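Skasska Aren
Hand-held gripper for recording manipulation examples

Home > Collection tools > Aren

Price: on request. Ships from March.

The Aren is a gripper with a person on the end of it. You hold it, you squeeze it, you pick things up and put them down somewhere more sensible, and a wide-angle camera mounted above the fingers writes down how you did it. Do this enough times and you have a dataset. Do it enough times after that and you have a dataset and a strong forearm.

We built it for teams who want demonstrations from ordinary rooms and who would like to get them without wheeling a robot up the stairs. It weighs less than a good saucepan, needs no floor plan and has never thrown a joint-limit error. Your operators will find other ways to stop for coffee.

What it records

Each take is one continuous clip with finger opening and wrist motion logged against it. Finger opening comes from the square markers on the two gripper plates, which stay in the bottom of the view the whole time. There is no encoder in the hand and no cable to an encoder, so there is one less cable to tread on. The markers are printed matte. Please don't laminate them. We have had two customers laminate them.

Fingers

The standard pair is orange, wedge-shaped and textured. They are soft enough for laundry and stiff enough for a shoe, and shoes are where most people start to have opinions about gripper design. A shoe has a stiff end, a floppy end and a lace that wants to be involved. Grip it by the wrong part and it swings. Grip it by the right part and it is held nicely, facing a direction nobody wears shoes in, and you then have to set it down.

We suggest recording shoes early in any project, before morale has built up.
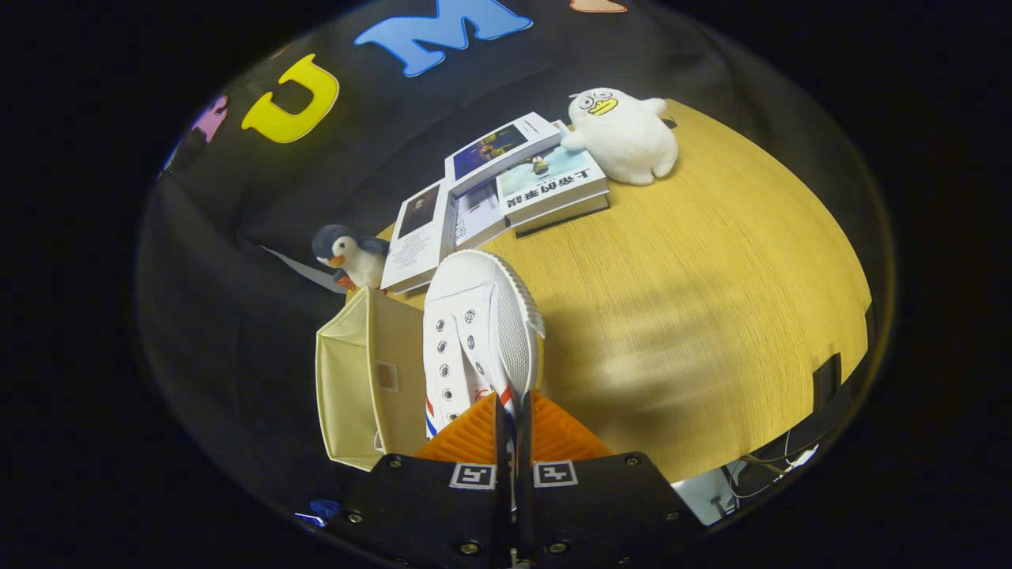
Aren with standard fingers on a canvas sneaker, tabletop tidying set.

On clutter

New customers tend to send us their first takes from a bare table with a single block in the middle. The takes are lovely. The policy trained on them is lovely too, right up to the moment it meets a table that someone has been using.

So leave things out. Books and magazines stacked badly are excellent, especially with one lying open, and so are plush toys propped up wherever they will stay. A glossy cover under a bright lamp will teach your model more about glare than any slider in an augmentation script. Fabric storage boxes are good because their sides fold a little differently each time somebody looks at them. Letters or pictures on the backdrop give the tracking something to hold on to when the table itself is plain wood and glare.

Move the clutter between takes. Operators forget this, then remember it all at once and rearrange the whole table for one heroic episode. Small changes, often, are better. Our Plalton software will nag about it if you turn nagging on. It is off by default, after feedback.

What a good take looks like

Start with the fingers open and the object in view. Approach at the speed you would use if you wanted to keep the object. Close, lift, carry, lower, open, back away. Hold still for a moment before you end the recording, even if your phone is ringing.

Fumbles are fine. If you drop a thing and pick it up again, keep the clip and tag it as a recovery. Models need to see recoveries, and you will have plenty. What we ask you to throw out are takes where the free hand sneaks in to help. It always looks innocent. Then the trained arm reaches a hard spot and waits, politely, for a hand it doesn't have.

"I tell people to sit on the other hand," says Ott Kļaviņa, who trains new operators for us. "They laugh, and by the afternoon they are sitting on it."

Plalton

Plalton is the desktop software that comes with the gripper. It pulls takes off the device, trims the dead time at each end, checks that both markers were visible throughout and puts anything doubtful in a folder called Doubtful. It exports to the usual formats and to one unusual one that a customer asked for very nicely.

It does not label your objects. We tried it. It was confident and it was wrong about slippers.

Gwilliam case

The Gwilliam is our hard case for the Aren. It holds one gripper, two sets of fingers, the charger and the calibration board, and it has a slot shaped for the screwdriver so that you can see at a glance that the screwdriver is gone. Sold separately, which we know is annoying.

Specifications

Finger opening, maximum: 143 mm
Take length, maximum: 13 minutes
Charge time from empty: 40 minutes
Mounting plates: matte black, one marker on each
Fingers: orange, textured, replaceable with the supplied screwdriver (see Gwilliam case)
Left-handed use: yes, same unit

In the box

Aren gripper
Standard fingers, one pair fitted and one spare
Calibration board
Charger and cable
Plalton license, single seat
Printed guide, 11 pages, most of them drawings

Common questions

Can the same fingers go on our arm?
Yes, and they should. Order the arm-side mount with the gripper and your model will see the same orange wedges in training and at work. Painting them a different color in between is a decision we would like to be told about before you call support.

How many takes do we need?
More than you have budgeted. For a single task on a single kind of object you may be pleasantly surprised. For "tidy the table" you will want several people, several tables and a lot of shoes.

Do the fingers wear out?
The texture goes first, usually at the tips. When thin objects begin to slip out, swap the pair and note the change in Plalton so the takes before and after can be told apart.

Can we wash them?
Warm water and dish soap, then let them dry before fitting. Keep them out of the dishwasher. The customers with the laminator tried that as well.

Request a quote | Download the guide | Order spare fingers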